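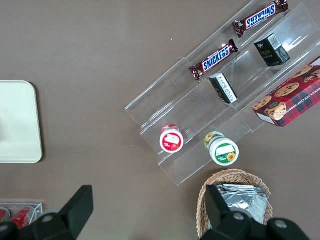
4. Setting up the tiered stand and the snack table

This section is for the clear tiered stand (Vendau, low model) when it is used on a table together with trays and baskets. If you are using the stand on a shop shelf or on a wall bracket, please go to section 6. The cleaning of the stand is in section 5.

4.1 Before you start

Read all the steps one time before you put any product on the table. The stand comes in one piece and no tools are needed.

You will need:
– the stand, with the protective film removed from both sides of every sheet
– one dry soft cloth (for example the Korix cloth from the box)
– one flat tray and one basket
– the products you want to show

The film is difficult to see when it is still on. Scratch softly at a corner with your fingernail. If something lifts, the film is there and must be taken off.

CAUTION: Never use window spray, alcohol or kitchen cleaner on the clear sheets. Small cracks can come in the folded edges, and this damage cannot be repaired.

4.2 Placing the stand

1. Clear the table and wipe it. Sand and crumbs under the stand will scratch the bottom edge.
2. Lift the stand with two hands from the lowest tier. Do not lift it by the top sheet.
3. Put it down so that the tiers step down toward the side where the people will come.
4. If people will come from two sides of the table, turn the stand so that it runs diagonally. Both sides can then read the packages, and you keep a free area at each side.
5. Press gently on every corner. When one corner moves, the table is not flat. Shift the stand to another position. Do not put folded paper under it.

The space for the low model is 323 mm deep, and you should keep 92 mm free between its low edge and the border of the table. A stand that sits exactly at the border gets pushed by elbows and bags.

Note: On a plain matte table the clear stand can be hard to see, especially in the evening light. The products make it visible. For this reason we recommend that you do not leave the stand empty during opening hours.

4.3 Filling the tiers

Fill from the lowest tier and go upward. When you empty the stand, go the other way, from the top down.

1. Put small boxes in the low and middle tiers. They can stand upright or lie on the long side in the trough. A box which lies down is more stable, but its front is often hidden, so try both.
2. Put candy bars one per tier, or one beside the other, never in a pile. Wrappers are slippery and a pile of bars will slide out. A Snickers bar can follow the line of the tier or lie a little tilted.
3. Turn all names to the same side. A bar with its name upside down is the most usual mistake, and you will not notice it when you fill the stand from behind.
4. Put small round jars on a tier only when they stand flat on their base. Do not lay them on the side.
5. Leave some free space on each tier, enough for two fingers. Customers must be able to take out a box without touching the next one.

The maximum load of the whole stand is 3300 g. One tier alone should not carry more than a quarter of this.

CAUTION: Do not lean heavy packages against the upper sheets. A light box or tin of cookies may lean at the end of the stand if it touches the table with its full lower edge.
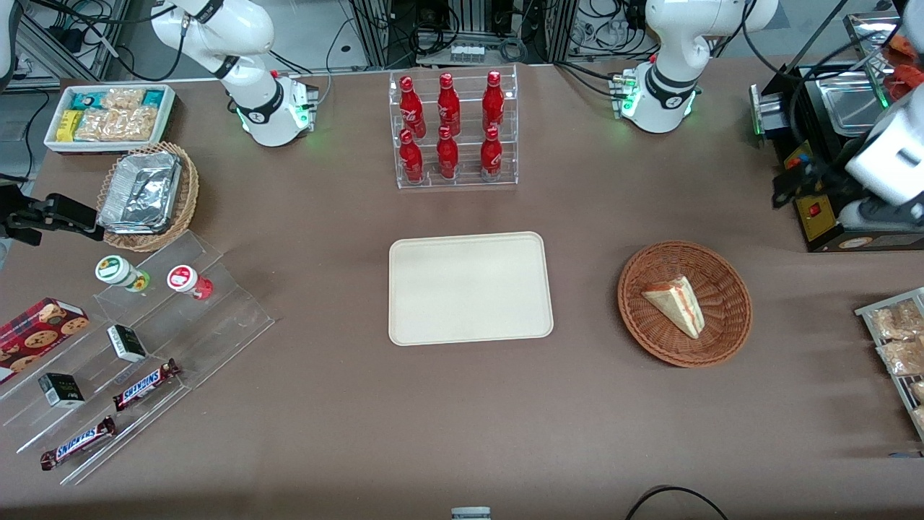 Halima Kashindye
Technical Writer, Display and Table Systems

4.4 The tray and the basket

The stand is meant for products which have a good front side. Bags, packets and foil containers look better in a tray or a basket, and they are easier to take from there.

Tray

1. Place the tray near a corner of the table, behind the stand when seen from the customers.
2. Begin with the stiff packages. Put a box at one end and the packets at the back corners, so they make a kind of wall.
3. Fill the middle with the clear bags of crackers or cookies. Lay them so the content can be seen.
4. Do not press the bags down to make room for more. Keep the rest in the carton and refill when it is needed.

Basket

1. Put the basket between the tray and the stand. An oval wicker basket is good for foil takeaway containers, as the sides of it give a little.
2. Stack the containers with the lids up and let the whole stack lean to one side.
3. Check that no crinkled lid has opened at the rim. A sharp foil edge can cut a finger.

Note: Foil containers are often much heavier than they look when they are full. Always set them in the basket and never on the stand.

4.5 If there is a cooking appliance on the same table

Many of our customers have one table for everything, and this is possible with some care.

– Keep the stand and all wrapped snacks at the opposite side of the table. The clear sheets become soft from 67 °C.
– Chocolate must be moved farther away than the crackers. Check the candy bars with your hand after the first hour.
– Do not let the cord of the appliance pass under or behind the stand.
– Leave an open area of table in front of the appliance for putting down hot things.

4.6 Last check

Go to the place where the customers will stand and look from there. Then sit down on a chair and look again, for children and for persons in a wheelchair.

– All names can be read, or at least the color and the brand are clear.
– Boxes with a barcode label have the label turned to the back or to the side, except when your cashier scans at the table.
– Nothing hangs over the border of the table.
– The stand does not move when you take one product from the top tier.

If the stand moves in this last test, take the products off, beginning from the top, and repeat 4.2 from step 3. If it still moves on a table which you know is flat, write to us with the order number and a short description. The bent part is usually the rear foot, and we exchange it.

Spare protective film is not sold separately. For transport, wrap the stand in the cloth and put it back in its own carton with the low edge down.

Questions about this section: Kanyarat Nilsuwan, Customer Support, Vendau
Last updated: June
© Vendau. All rights reserved. | Contact | Back to top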